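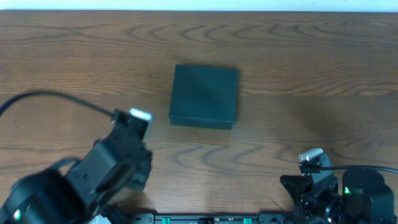
Bench Notes: the two-arm build, month six

Well, both arms are finally on one rail, and I'm ridiculously happy about it! If you've been following along since February you'll remember that the first version had each arm clamped to the table on its own, and every time I bumped a clamp I had to redo the calibration for that side. Bolting them to a shared base plate took most of an evening, and I've got the skinned knuckles to show for it, but the spacing stays put now and I can carry the whole thing out to the garage in one trip.

The job I've been teaching them is lifting the lid off a flat square box. Sounds easy, right? The left arm is supposed to steady a corner while the right one comes in and lifts. My script (I call it Vukidix, don't ask) made it through 122 attempts last week, and the main thing I learned is that a shallow lid gives a gripper hardly anything to hold on to. Go in too high and the jaws slide over the top. Too low and the whole box goes for a walk across the table.

Po-yen Shek came over from the Enthorpe workshop and watched for maybe ten minutes before telling me to slow down the last inch of the approach. I'd been fiddling with grip force for days, so that was a bit humbling. I cut the speed in half and the box stopped skating around so much. It still twists if the left arm lands off the corner, and I haven't sorted that out.

Cables are my other headache. The left one needs enough slack to reach across, but then the loop flops onto the wood and wants to catch on things. I tried a Velcro strap at the elbow and it pulled tight at full stretch, so off it came. Fongchan Chantharasri routes hers through a printed clip on the second joint, and she's promised to send me the file. If anybody has a clip that fits a chunkier bracket, please bring one along!

Oh, and a word on tables. Mine has really loud wavy grain, and a dark box on top of it is pretty easy for me to pick out, but my edge finder kept latching onto the grain lines. I ended up filtering by color first and then looking for the corners, which works fine until the sun comes around in the afternoon. A plain mat would probably fix it. I just like the table.

Next up is putting the lid back on, which I suspect will be a lot worse. I'll bring the arms to the August 4, 2026 meetup if you'd like to try driving them yourself.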